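4.2 Who still owes when the borrower dies

Sample first. 1,084 private student loan contracts, three lenders (Girus, Clarard, Brunach), all signed by a parent or other relative alongside the student. Gallardo left out, its contracts came in too late to code. We read each one for a single thing: is the co-signer let off if the student dies, and if so, when.

Most say something. Not much of it is clear. In 147 contracts there was no wording on death at all, and these were treated as "no release" in the tables, which may be harsh on the lender. Clarard's older forms put the matter in a side letter that the co-signer has to ask for. Girus releases the co-signer but only once a death certificate is lodged, and interest keeps running untill then. Brunach leaves it to "the lender's discretion", a phrase we could not score and so coded apart.

Second source was a short postal survey of co-signers. Small thank-you gift for each reply, voucher of up to 1,000 points. Response better than feared. Many co-signers beleived the debt would simply vanish. Some had taken out a term life policy on the student to cover it; more had never thought about it.

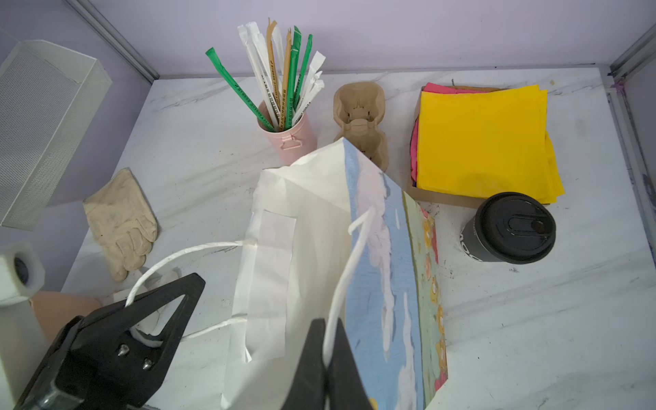 Figure 2. White paper gift bag with a twisted-paper handle and a printed panel of sky and clouds, one handle held in a gripper.

4.3 Life cover as a stopgap

A cheap term policy on the student, payable to the co-signer, would close most of the gap found above. Cost is low at that age. The trouble is timing. Cover is usually bought, if at all, when the first repayment falls due, by which point the co-signer has been exposed for the whole course. Policies through an employer do not help much either, they end with the job.

We also checked whether the sum insured tracked the balance. Mostly not. Level cover was the norm, while balances rose in the study years and fell later. Over-insured at the end, under-insured in the middle. Refinanced loans are left for section 5, where the release wording changes again.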